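Já passou tempo suficiente desde abril para eu escrever sobre a maternidade sem chorar (quase!). A minha filha nasceu no Hospital Esik às 19 semanas de eu ter mudado de médica, e foi a melhor troca que fiz.
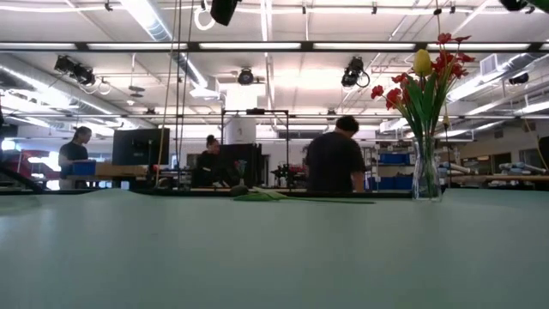 A doutora Ekaette Osagie respondia a tudo, até às perguntas parvas das onze da noite. Já a sala de espera... cadeiras duras e uma máquina de café que me ficou com duas moedas.
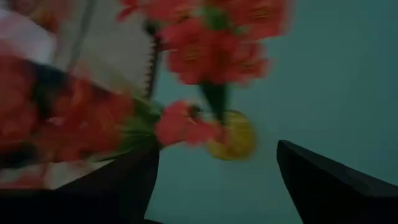 O parto foi longo e a epidural demorou. Quem me valeu foi o enfermeiro Tobiloba Akpan, que me deu a mão e falou de futebol o tempo todo – eu nem gosto de futebol!

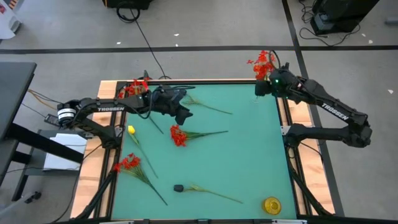
Tulipas e braços Trossen

Na segunda noite pedi ajuda para amamentar e veio logo alguém, coisa que com o meu mais velho nunca aconteceu. Paguei 88 euros pelo quarto individual e voltava a pagar.
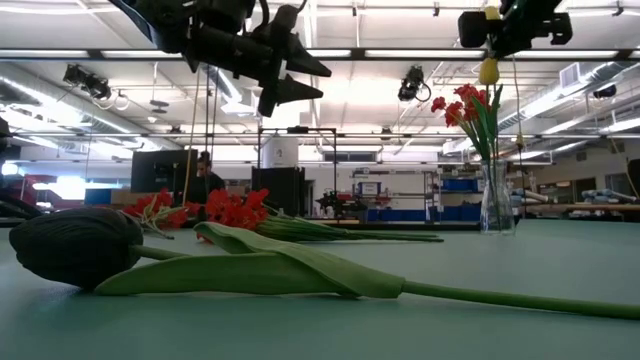

Ainda me falta a consulta de revisão, e desta vez levo café de casa.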